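Getting turmeric stains out of plastic bowls

Asked by Rizal Hutapea, September 9, 2001
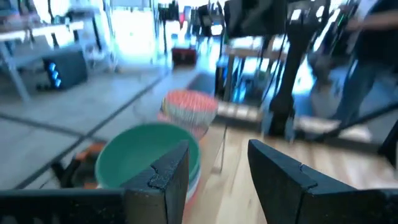

I made a big pot of curry and left the leftovers in plastic bowls overnight. Dish soap took the grease off but there is still a yellow ring inside two of them. The dishwasher did nothing. Is there a way to get it out without scratching them up?

2 replies

Valter Solberg
Baking soda and a little water, mixed to a thick paste. Spread it on the ring, leave it for 6 hours, then wipe with a soft cloth. After that set the bowls in a sunny window. Mine took 11 days last December - weak sun, so yours should go quicker. Don't use steel wool. It leaves scratches and the next curry stains worse.

erkdale_9
sun works. i quit trying and just use glass for curry now

Rizal Hutapea
Thanks, paste is on. They can go on the sill tomorrow.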